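June, 9:40 p.m.
Posted by the evening program desk, Suvside

Hi all,

Sorry for the slow reply, I've been buried in transcripts all week (the paper kind, with the raised seals, which I secretly love). I wanted to pick up the transfer credit thread before it drops off the bottom of everybody's inbox. Here's the bit I'm answering:

> We have a lot of adults coming to us with a year or so
> of college from way back, and most of them want to
> finish at Bisgaard. I keep telling them to send
> everything in and wait. Then they wait all summer, and
> by the time they hear back the evening classes are
> full. Is there a better way to do this? Do the rest of
> you let people sign up before the evaluation is done?
> Also, does anyone know if Bisgaard still wants the
> old course descriptions, or is the transcript enough?

Yes, we let people sign up first! We started doing it at Suvside 2 years ago and I'd never go back. The trick is picking classes that can't hurt them. If somebody had freshman English in their first round of college, don't put them in freshman English again while you wait, obviously. Put them in something near the end of the degree that has no prerequisite, or in one of the electives that every program takes. We keep a one-page list taped up by the phone and everyone on the desk uses it. I'm happy to send it around, although it's built on our catalog and you'd have to swap in your own course numbers.

The other thing that helped was getting people to ask for a pre-read. Bisgaard will look at an unofficial transcript if the student asks nicely and has an application open. It isn't binding and they say so in very large letters, but in my experience it comes out close to the final answer. I've had it be off by one class, maybe two, and usually in the student's favor.

On course descriptions: send them! The transcript is enough for the common stuff, your English and your algebra and your intro psych. Anything with an odd title needs a description or it gets dumped into general elective credit, where it does no good at all for a person who has already run out of elective room. I had a student with a class called Topics II. That was the entire title. We got the old catalog page from the library at her first school and it was a full statistics course, and it counted.

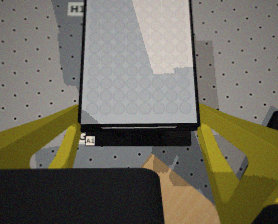 Older students also get tripped up by the residency rule, and I think we should be talking about it on the first phone call. A school may happily accept nearly everything you bring and still make you take a set number of credits with them before they'll put their name on the diploma. People hear "we accepted your credits" and figure they're a semester away. So I draw it for them, with rows of little circles like the ones on that plate, one for each class in the degree. We color in what's been accepted, then put an X on the ones that have to be taken at the new school, and they can see what's left. It takes five minutes and it has saved me so many sad conversations in the spring.

Ukau works a bit differently, by the way. They count residency by the last year and don't care about the total, so somebody who leaves to take one cheap summer class elsewhere can mess up their own graduation without knowing it. Please warn your people! Millia, as far as I know, has no such rule for the evening program, but their evaluation takes the longest of the bunch and they won't do a pre-read. I've asked. I've asked more than once.

Last thing, money. Some of our students are paying for a transcript from every place they ever set foot in, and then paying again because it went to the wrong office. Check the mailing address on the school's own page every time. Ours changed over the winter and I still find envelopes at the old building.

If anybody wants the sign-up list or the blank circle sheet, write me off list and I'll attach both. I'm at the desk until late most evenings.

Comments (3)

Yes please to the circle sheet. I've been doing this with a highlighter on the back of the catalog page and it's a mess.

One correction on Millia: they do have a residency rule now, 3 classes, for anyone who starts in the fall. It's in the new handbook but not on the website yet.

Does the pre-read work for credits from outside the country? I have a student with two years of nursing school abroad and Bisgaard told her to get a paid evaluation first. She was quoted 200 dollars and would love to hold off if she can.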